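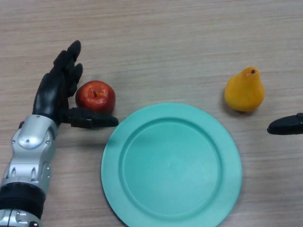 How long does a pear take to ripen on the counter? Most of them need a few days, and the only way to know is to press the neck, right by the stem, with your thumb. If it gives a little, eat it that day.

I came to pears late. I grew up in an apple house, where the fruit bowl was apples from September until we got sick of them, and a pear was something that showed up in a can with syrup. Then I moved to Traltemley, rented a place with a scruffy yard, and found out the tree by the back fence was a pear. What kind? No idea. The landlord didn't know either.

That first fall I did everything wrong. I waited for the fruit to get soft on the branch, the way you would with a peach, and when I finally picked one it was brown mush in the middle. Most pears ripen from the inside out, so by the time the belly feels soft the core is long gone. You pick them hard! You cup one in your hand, tip it sideways, and if the stem lets go of the branch it's ready to come in. (I still twist a few too early every year. I get impatient.)

After that they go in the fridge for a while, and then out on the table, and then you wait. A paper bag speeds things up, and an apple in the bag speeds things up more. I've had a whole bag go from rocks to soup over one long weekend when I forgot it behind the toaster.
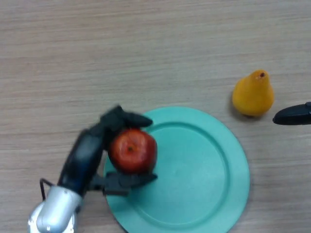
A yellow pear and a teal plate on a wooden tabletop.

The cooking is where I really got hooked. My standby is pears roasted in butter with black pepper, cut side down, until the edges go dark and sticky. I do 2 per person and there are never any left. I've also been making a pear butter from a spiral-bound cookbook I picked up at the Cerar flea market in March, and it's wonderful, although the recipe wants you to stir for an hour and I usually give up and put it in the oven on low. Cheese helps everything, of course. Something blue and crumbly, or just a sharp cheddar, with a slice so ripe you have to eat it over the sink.

My tree is already dropping little green ones in the grass, and the wasps have noticed. I've got the ladder out and I've been saving paper bags since spring, so if you live on my street, expect a knock.

13/08/2021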